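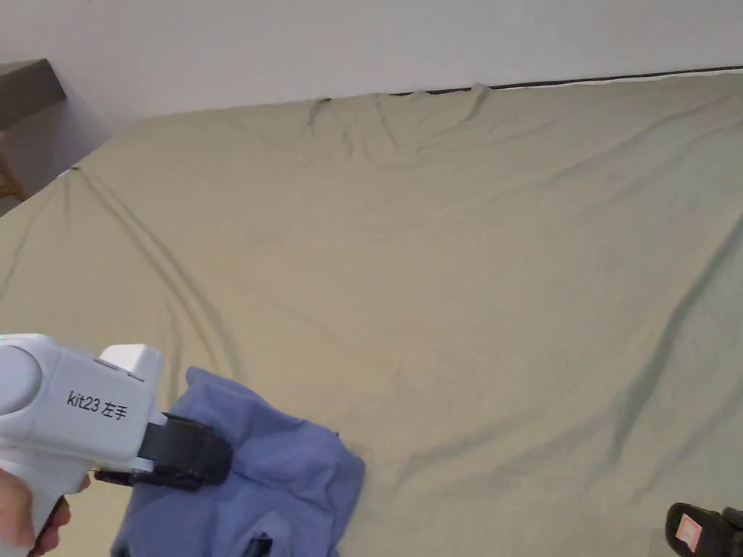

I keep hearing that folding on the bed is the only way to get a shirt flat, and I don't buy it. Every blog says to use the mattress because it's big. Fine, but it's also soft, and a blue thing in a heap on a khaki sheet looks the same to me after two tries. Has anyone gotten a neat stack this way? The Josier folding guide I paid for spends 4 pages on it.
– hornside_attic

Reply from Wunderlich679
Works for me. Shake it out first, lay it down, sleeves in, done. Your real problem is the sheet. Fold on top of wrinkles and you get wrinkles.

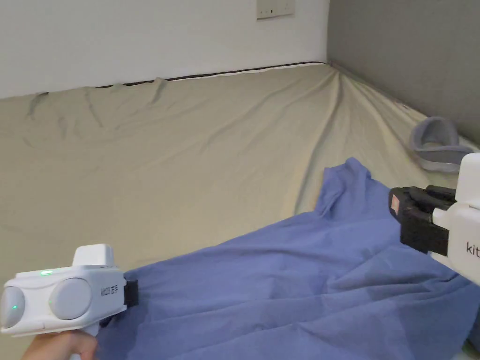
Blue on beige, still bunched up

Reply from hornside_attic
So now I have to smooth the bed before I can fold the laundry? That's two chores. My sister Imke Lammers swears by this too and her shirts look slept in.

Reply from adison_k
I'm with the OP. Kitchen table, hard surface, 5 minutes for a whole basket. Beds are for people who like bending over.

Reply from Wunderlich679
Not everyone has a table that size. And you don't need a hard surface if you start in the air. Take it by two corners, let it hang, then bring it down slowly.

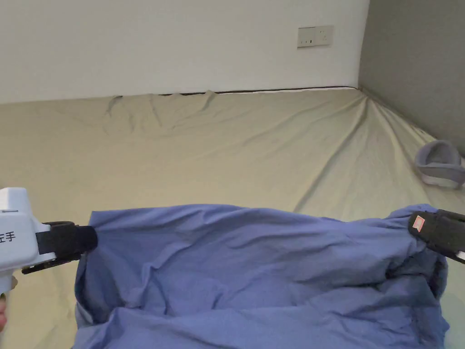 The hanging part matters more than where you put it down. Heike Hollmann taught me that at the shop and we folded 90 shirts a day, half of them on a cot.

Reply from adison_k
A cot is pretty firm though.

Reply from hornside_attic
Exactly. I'll try the corners thing on Sunday – not expecting much. Does it work with long sleeves?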